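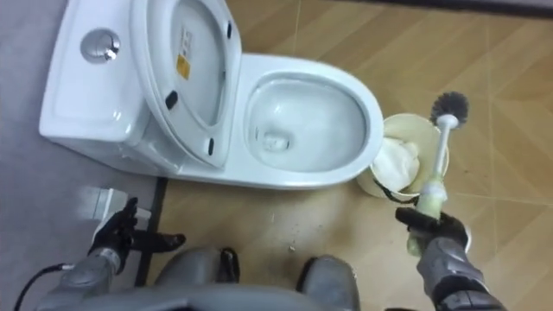 Print this page | E-mail this page

How I Clean a One-Piece Toilet

I put off writing this up for ages because who wants to read about toilets? But Genalyn Sison keeps asking me how I do mine, so this is for her (and for anybody else who hates the job as much as she does!).

Start with the lid and seat both up. Squirt your cleaner up under the rim, all the way around, and let it run down by itself. Then leave it for 20 minutes. I used to give it two minutes and scrub like crazy, and my arm can tell you how that went.

While it sits, do the outside. I go top to bottom – flush button first, then the top of the tank, then the lid, then both sides of the seat. Wipe around the little rubber bumpers too, they collect more gunk than you'd think. If there's a sticker under your lid, go around it with a damp cloth and don't soak it, or the corners curl up and you'll be picking at it until September.

Now the brush. Do under the rim first and work down in circles, then push the bristles right into the drain opening and give it 7 or 8 good pumps. Flush, and hold the brush in the clean water while it runs.

Don't put it away dripping! Lay the handle across the rim, drop the seat on it to pin it there, and let the head hang over the bowl until it quits dripping.

The floor comes last. Move the waste bin out of the way, tie up the bag and take it out, and wipe where the base meets the floor, including behind. One-piece toilets are so much easier here, with no crack between tank and bowl to dig at with a toothbrush.

I do the whole thing every Wednesday and a quick swish in between when I remember. Next up is the shower door, which I'm dreading.

Print this page | E-mail this page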